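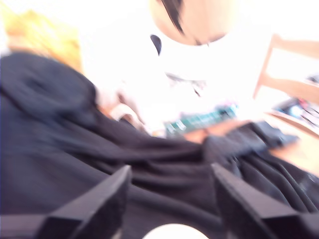
Filed under: Funded Projects / Progress Reports / Textile Handling

Skelledeck cell, second progress report to the Benedetti fund
Prepared by Krum Dervishi for Eleni Petek

Eleni, you asked for something shorter than last time and with less hope in it. I can promise the second part.

Where the cell stands

The Skelledeck is running and picks up cloth. It picks up dark cloth less well than the vendor's material led us to expect when we wrote the application, and better than it did in January. Since the last report it has logged 2,337 grasp attempts, which includes everything: trial runs, aborted runs, and the afternoon when it closed on nothing over and over while we argued about whether the table height in the settings file was in the right units. It was. The gripper had been remounted and the tool length had not been updated.

I am not going to give you a success rate in this report. We have one, and it looks fine, but Hằng Phan and I do not agree on what it measures. The controller counts a grasp as good if the fingers stop before they are fully closed. A thick fold will do that, and so will a finger tip jammed on the table. Until we have gone through the log and separated those two, I would ask you not to repeat any figure you may have heard from Mikance.

Fingers

Most of the work this period went into the fingers, and most of that was wear. The original Grimel tips came with a grip coating that was supposed to last the length of the project. We had shiny patches on the inner faces after 300 closures. I wrote to Grimel and got a polite answer saying that fabric is abrasive, which we knew, and that the coating is rated for "general handling", which tells me very little about a folded piece of heavy cotton.

Nikola Vlachou made a replacement pair with flat, wedge-shaped tips, matte and close to black, no coating at all. They slide under an edge of cloth more easily than the originals. They also slide back out more easily if the grip force is set too low, and for two weeks it was. We now run them at a higher force and wipe them down with alcohol at the start of each session. Whether the wiping helps is an open question. Kvido Kratochvíl is convinced it does. I have seen his notes and they compare a clean pair on a good fabric with a dirty pair on a bad one. He has agreed to repeat it with the same fabric both times.

What we do now, for the record:

Inspect both tips under a lamp at the start of each session. Swap the pair if either one has a nick you can feel with a fingernail.
Check the two mounting screws on each finger with the small torque driver. They work loose. We have tried thread locker and it bought us some time.
Close the empty gripper and look at the gap. If light shows through at one end only, a finger has gone in crooked.
Write the pair number in the log. This was skipped often enough in the first month that we cannot say which pair did which attempts.

Nikola would like to try a softer insert on one side. I have said yes to one pair and no to a full set until we have seen it survive.

Zeroing and tool length

The remounting problem I mentioned above happened three times before we wrote a procedure for it. Each time the gripper comes off for cleaning, it can go back on at a slightly different seating, and the tips end up a hair too low or too high. Too high and the cell misses thin cloth. Too low and it scrapes the wooden tabletop, and we have the marks to prove it.

The procedure is simple enough. Bring the arm down slowly over the steel shim, stop when it drags, enter the number, then do it again from the other side and see whether the two agree. If they don't, the gripper is not seated and comes off again. It takes longer than anyone likes. Mikance's technician suggested that the automatic touch-off routine would replace it. We tried the routine. It gave us a different answer each of the first five times, and I have asked them to explain that before we rely on it. So far I have a ticket number.

Cables

The cable along the arm is still the weakest part of the setup, in my view. It was routed for a machine that moves up and down, and ours spends its day reaching forward and twisting. In January the signal from the gripper began to drop out whenever the wrist turned far to the left. Hằng found a crushed section under the second clamp. We replaced the cable, moved the clamp and left more slack.

The slack brought its own trouble. A loose loop can catch a fold of cloth, and did, and pulled the whole piece along the table on the way back. There is now a sleeve over the loop. I would call this contained. I would not call it fixed, and the request for a proper cable carrier is in the budget note below.

People near the cell

Cloth needs arranging by hand between attempts, so there are often hands close to the gripper. I was not happy with how we handled this in the first period. We were relying on the force limit and on people paying attention, and the force limit had been raised to suit the new fingers without anyone going back over the consequences for hands.

We have since gone over them. The arm runs at reduced speed in any session where someone is working the cloth. The person at the table calls when they are in and when they are out, and the person at the controls keeps a hand on the stop. Eleni, you asked last time if a light curtain would be better. It would, for the runs where nobody has to reach in. For the others it would trip all day and somebody would end up switching it off – I would rather have a rule that people keep.

Tools and spare boards on the back of the table were another point in your comments. We have a shelf for them now. Things still drift back to the table during a long session, and I am not going to claim otherwise.

What we got wrong

The application said we would have the maintenance schedule settled by this report. We don't. We have a list of checks that each came out of something going wrong, and some of them may turn out to be useless. The finger wiping is one. The screw check I would defend.

We also planned to change fingers every 800 attempts. That number came from Grimel's brochure and means nothing for Nikola's tips, some of which look new at that point while others have gone round at the corner well before. For the moment we change on inspection. I know a fixed interval is easier to budget for.

Down time has been worse than I expected. The cell was out for the cable, out again waiting on a replacement clamp, and out a third time for a software update from Mikance that reset our speed limits to the factory values without saying so. Hằng caught that one before anybody had put a hand on the table. Updates are now held until she has compared the settings before and after.

Next period

Kvido repeats the cleaning trial with one fabric and one pair of fingers per condition, 30 attempts in each, and someone other than Kvido reads the results. I realize that is a small trial. It should at least show if the effect is as large as he believes.

Hằng and I go through the grasp log and mark the stops that were table contact. When that is done you will have a success rate with a definition next to it.

Nikola finishes the soft insert and keeps drawings of every pair from now on, including the ones that fail.

Budget note

We are within the amount for parts. I would like to move what is left of the Grimel tip allowance to a cable carrier and a second torque driver, as we have no plan to order more of the coated tips. I need your approval in writing for this. The Mikance service contract comes up for renewal before the next report, and on present evidence I would not renew it at the same level. Their technician is good when we can get him. Most of what we have been paying for is the ticket system.

The finger drawings, the tool length procedure and the session log are in the shared folder. The log has gaps in the first month and I have left them as they are.

Krum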